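Household Skills, Skilstead Evening Classes
Session 5 handout: a bag of mixed citrus, and what to believe about it

Read before the session if you can. Bring a pen. The fruit will be provided, but bring a towel from home, an old one, because the tables in room 2 are hard and the fruit rolls.

1. What we are doing and why I am suspicious of most advice

Last week we did potatoes and onions and got through nearly everything. Citrus takes longer because there is so much folklore attached to it. The Delorme booklet that some of you bought for the course spends roughly 4,000 words on oranges and lemons, and I would keep perhaps two pages of it. The rest is the sort of thing people repeat because it sounds careful. Wrap each one in paper. Turn them every morning. Store them stalk end down. I have tried all three and I could not tell you which fruit had been treated and which had been left in a bowl.

So the rule for tonight is that a tip needs a reason you can put in a sentence, and preferably something you could check at home with a dozen oranges and a bit of patience. If it has neither, write it down by all means, but put a question mark next to it.

2. Unpack first

Most of us bring a big bag home and leave it in the hall or on the worktop until we want an orange. Then we take one off the top. By the time we reach the bottom, one has gone soft and green and the ones touching it have gone with it. This much of the folklore I do accept. Mould spreads from a bad fruit to its neighbours, and you can't see into the middle of a full bag.

Tip the fruit out, or lift it out a few at a time, on to something soft and flat. A kitchen table will do. A bed is better than people think, as it is big, it is at a sensible height and things don't roll far on it. Put a towel down first, whatever you choose. The peel on a tangerine is thin and a knock you don't notice on Sunday can be a soft spot later in the week.
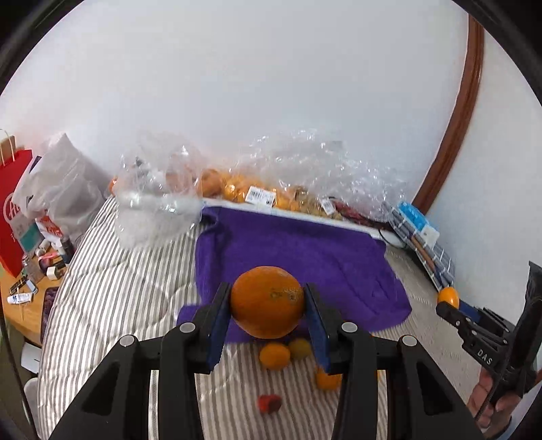 Lụa Âu disagreed with nearly all of this when I read it out to the earlier group. Her view was that unpacking is one more chance to drop things, and that if you buy fewer oranges you never have the problem. She buys six at a time, eats them, and buys six more. She also wanted to know how much the big bag really saves once you count what gets thrown out.

I think she has a point about quantity and I have no good answer on the saving. I kept a tally one winter. Out of 191 oranges and tangerines bought in large bags, from October onwards, I threw away 51. That is a poor result, and worse than I would have guessed before I started writing it down. I was not unpacking them at that time, so I can't say whether unpacking would have cured it. Anyone who tells you it halves your waste should be asked for their own tally.

3. Sorting by kind

Separate large oranges from the small soft-skinned ones, and anything yellow or green from both. There are two reasons for this and they are not equally strong.

The strong one is weight. A big orange sitting on a tangerine for a week will press on it. You don't need a booklet to tell you so.

The weaker one is that they keep for different lengths of time. Thick-peeled oranges generally outlast tangerines in my kitchen, but I have had hard little tangerines go on for ages and a handsome large orange turn to sponge. Treat it as a rough guide. If you need an order for eating, eat the small loose-skinned ones first.

4. Sorting by condition

Pick up each fruit and look at both ends. You are looking for:

soft patches, especially near the stalk end
broken peel
any white or green bloom
a damp feel where it was resting against another fruit
a smell that is sour or musty

Things you can ignore, whatever you have been told:

specks and small scars on the peel
lumps
a shape that is not round
dull skin, provided the fruit is firm

Shops have taught us to want a smooth, bright, round orange, and I am not convinced the looks tell you anything about the inside. Shine in particular. A good deal of citrus is waxed before sale, so a glossy fruit may be glossy for that reason and no other. If you are going to grate the peel, scrub it in warm water, and dry it well before it goes back with the rest.

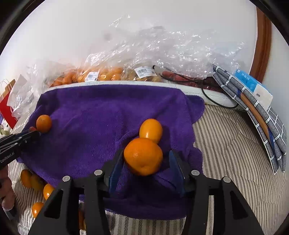 Weight is a better guide than looks, though people oversell that one too. The claim is that a heavy fruit for its size is a juicy one. It seems reasonable. The trouble is the words "for its size", as very few of us can judge that by hand when the sizes vary. Compare two fruits that are nearly the same and you may learn something. Comparing a large orange in one hand with a lemon in the other teaches you that oranges are bigger than lemons.

We will try it at the table. Choose two of similar size, say which you think is heavier, and only then use the scales. Write down your guess before weighing. Last term the class was very confident and did slightly better than tossing a coin.

5. Where to keep them

Cool, dry, with air moving. If you eat them within a week, a bowl is fine. Longer than that and I use the bottom drawer of the fridge, without the bag. Closed plastic holds the damp in and I would take the fruit out of it the day you get home.

You will be offered products. Grarano sells a mesh liner for fruit drawers and Ukix has a little canister that is supposed to keep the air fresh. I have used the liner. It is a piece of mesh. It stops the tangerines sitting on the bare plastic, and so does a folded tea towel. I haven't tried the canister and the leaflet that comes with it does not say what it was tested on, or against what. If somebody in the group owns one, please bring it in.

Paper wrapping, as I said, I doubt. It may slow the spread from one bad fruit to the next, and I would consider it if I had a crate and a cold shed. For a bag from the supermarket it mostly hides the fruit from you, and then you stop checking.

6. Checking

Once a week, go through the lot. Take out anything soft. If one has gone mouldy, throw it away, wipe the drawer and feel the ones that were touching it. Firm and dry, keep. Soft or damp, out.

I don't cut the bad part off an orange and eat the rest. The booklet says you can with thick-peeled fruit. It gives no source.

7. Practical for the session

Allow 60 minutes. Work in pairs.

Lay your towel flat with one edge folded up to stop rolling.
Unpack one bag between you.
Sort by kind, then by condition, into keep, eat soon and throw.
Do the weight guess with two pairs of fruit each.
Cut one you marked "eat soon" for its looks and one you marked "keep". Write what you find, including when it goes against you.

8. For next time

Keep a tally at home until we meet again. Bought, eaten, thrown. A line on the back of an envelope will do, but put the throwing-away down on the day. Everybody remembers fewer than there were.

Session 6 is bread. Please bring a heel of whatever loaf you have, in a paper bag and in a plastic one if you can manage both.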